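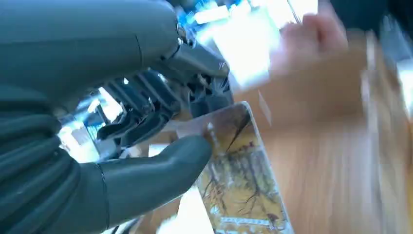 RADVILLE – Chef Bushra Sandhu will open Omum, a 40-seat dinner restaurant, on Hashmi Street this September. Sandhu spent six years running the pastry section at Flovard before taking over its full kitchen. Omum will serve one set menu a night, printed on a card. A card that can be held at the edge with a thumb is all the menu there will be, with no separate wine list or dessert list.

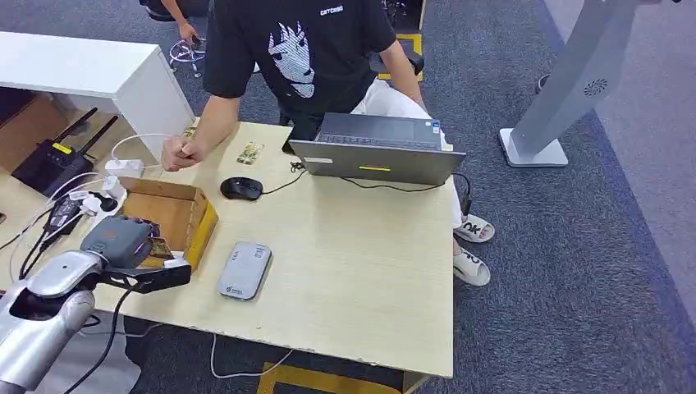 Bookings open Friday at 10 a.m. and will be handled by manager Ehsan Janjua. The first release covers 600 seats, with 400 more to follow. The office is a plain one: a light wooden desk with an open laptop and a cardboard box on it is enough to run the list. Parties larger than six should call.

"I want to cook the food I ate growing up, and bake the bread myself," Sandhu said.
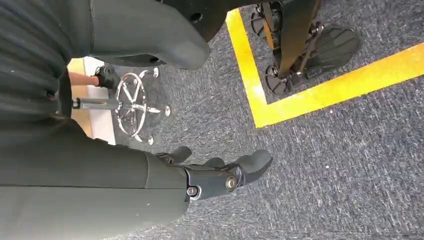 Sous chef Wajid Rajput joins from Flovard. Amna Rizvi will lead pastry, including a cardamom custard tart that Sandhu first served as a staff meal.
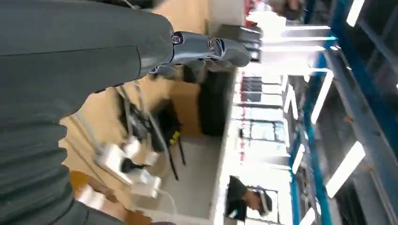

Dinner runs Tuesday through Saturday from 5:30 p.m. Lunch will be added next spring.

**Press contact:** Sohail Gondal, Omum, Radville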